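Subject: Re: [zandular-dev] 把持候補の生成で手首カメラの点群が大理石面に張り付く件
Date: 2025-01-25

Buppha Yimyam です。返信が遅くなりました。

Lucimara Brandão さんの投稿:

> Zandular のキッチン環境で、把持候補の生成が不安定になっています。
> 手首カメラの点群から支持平面を推定すると、法線が数度ずれます。
> 結果として、瓶の下端と天板が同じクラスタに入ることがあります。
> RANSAC の反復回数は 200 のままです。増やすべきでしょうか。
> また、棚の上の物体に対する経路計画が、外部カメラ由来の占有格子
> を使ったときだけ失敗します。両者は同じ原因でしょうか。

結論から書くと、別の原因です。順に説明します。

## 1. 平面推定

反復回数を 300 にして再計算しましたが、法線のずれは残りました。回数の問題ではありません。手首カメラの視野では、白い大理石と明るい茶色の木の面が斜めの境界で接しています。現行の `fit_support_plane` は視野全体から平面を一つだけ取るので、二つの面の高さがわずかでも違えば、その中間を通る傾いた面が選ばれます。

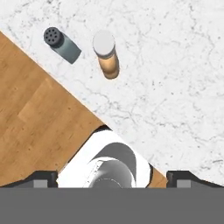 対処として、境界で点群を分割してから面ごとに推定するようにしました。分割には色ではなく法線と高さのヒストグラムを使っています。大理石には細い灰色の脈と黒っぽい斑点があり、色で切ると小領域が大量に出ます。最初に色で試して半日つぶしました。

あわせて、自己マスクも見直しました。グリッパの指と手のひら側の筐体が画像の下側を占めるため、マスクの膨張量が足りないと、指の縁の点が平面の内点に混ざります。膨張量の既定値を 11 画素に変更しています。影は深度に影響しないので、マスクには含めません。

琥珀色の半透明の瓶については、いまのレンダラが出す深度は理想値なので問題は出ません。実機の深度を想定するなら、欠損モデルを別途入れる必要があります。今回のパッチの範囲外です。

## 2. 棚まわりの経路計画

こちらは占有格子の側の問題です。外部カメラからは、腕の上側のリンクが棚のボトルに一部重なって見えます。自己フィルタがリンクの点を除いたあと、隠れていた領域が「未観測」になり、Kratochvíl プランナは未観測を占有とみなします。そのため棚の手前に壁ができ、手先の目標姿勢が衝突扱いになります。
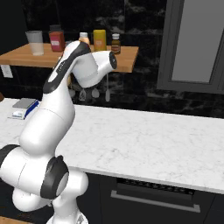

未観測をすべて自由とみなす設定 (`unknown_is_free: true`) は勧めません。棚と天板の間には調理器具が三つ下がっており、手首を低く通す経路ではここが干渉の候補になります。細い形状なので、格子の解像度を落とした場合も消えやすい箇所です。

代わりに、次の手順に変えました。

```yaml
occupancy:
 unknown_policy: retain_last
 retain_frames: 22
 self_filter:
 padding_source: link_mesh
```

`retain_last` は、未観測になったセルに直前の観測値を 22 フレームまで残します。静的な環境ならこれで足ります。物体を動かした直後は古い値が残るので、把持と解放のイベントで該当領域を明示的に消去してください。消去用の呼び出しは Trusia のブリッジ側にまだありません。

## 3. 未解決の点

- 境界の分割は、面が三つ以上ある視野では検証していません。
- 腕のリンクに付いた黒い帯の部分で、外部カメラのセグメンテーションがときどき途切れます。メッシュ基準の自己フィルタでは影響しませんが、学習ベースのマスクを使っている場合は確認が必要です。
- Wondier 形式のログを再生すると、外部カメラと手首カメラの時刻が 1 フレームずれます。6月の版から同じ挙動なので、今回の変更とは無関係です。

パッチはブランチ `plane-split` に置きました。Lucimara さんの手元のシードで再現するか見てもらえますか。失敗した場合は、分割後の各面の法線と内点率も付けてください。

Buppha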